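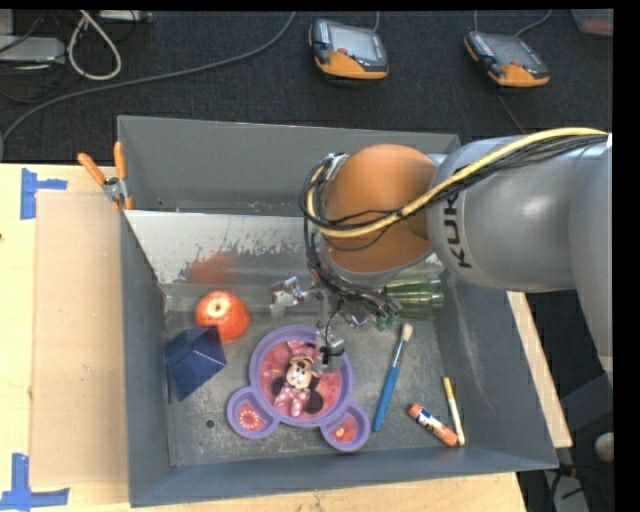
# ellmont-op-shop-prices

Tagged: Open Data, Secondhand, Readme
3 comments

G'day! I'm Müzeyyen, and I've been writing down what op shops in Ellmont charge for woollen jumpers. It started as a note on my phone (I was cranky over a cardigan with a moth hole priced like new) and now it's a proper CSV with 177 rows, so I figured I might as well share it.

## What's in it

One row per jumper, all from October. Columns are shop, colour, fibre, size on the label, condition and price in Aussie dollars. Condition is my own call, from "would wear to work" down to "gardening only", so please don't treat it as gospel!

If the label was missing I left fibre blank. I can usually pick wool from acrylic by feel, but I've been wrong before, and blank seemed fairer.

## Known problems

- Two shops had half-price racks on and I wrote down the full ticket price. Sorry.
- Kids' sizes are a mess. Some are ages, some are centimetres.
- The Sturkurby Road shop is over-represented as it's on my way home and has good parking.
- "Grey" and "charcoal" mean whatever I felt like on the day.

## Using it

Opens fine in any spreadsheet. Müzeyyen Uysal (yes, two of us, same knitting group) made a tidier version with the sizes fixed, and I'll merge it once I've checked her changes against my notebook.

Do what you like with the data, just credit M. Kurtuluş somewhere. If you've got prices from another town, send them over, same columns please.

Last updated December 3, 2018

2 shares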